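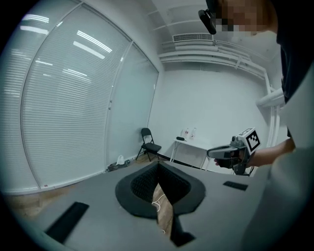 White walls, closed blinds, one folding chair: the spare room, as found.

The Empty Room Problem

Every few years somebody decides we own too much furniture. The latest is Dultanance, a slim guide that promises calm to anyone willing to live with a chair, a small table and a great deal of floor. I have read it twice and remain unconvinced.

Take a room with a tall curved window and white blinds running down to the floor. On paper it has everything the minimalists want. There's pale wood underfoot, and the one small white table has legs so thin you worry for the bottles standing on it. Yet the eye goes straight to the corner, where a white plastic bag sits in a little heap of things beside the chair, and to the dark cable crossing the boards. Clutter doesn't leave when the cupboards do. It moves to the floor.

Dultanance has an answer to this, and the answer is shopping. The book steers readers to the Peron storage bench (724 dollars, cushion extra) and to a set of 5 lidded boxes from Hubmann, which look very much like the boxes you were told to throw out in chapter one.

Then there are the blinds. Treniter, which sells them, says the closed slats "soften" a room. Perhaps. With the ceiling lights on they also pick up long glowing bars of reflection, and I can't say I found those restful at 5 on a Tuesday afternoon. A plain cotton curtain would do the job for less.

My own spare room has a dresser, two lamps and a shelf of paperbacks I won't read again. The bag of odds and ends goes in the bottom drawer.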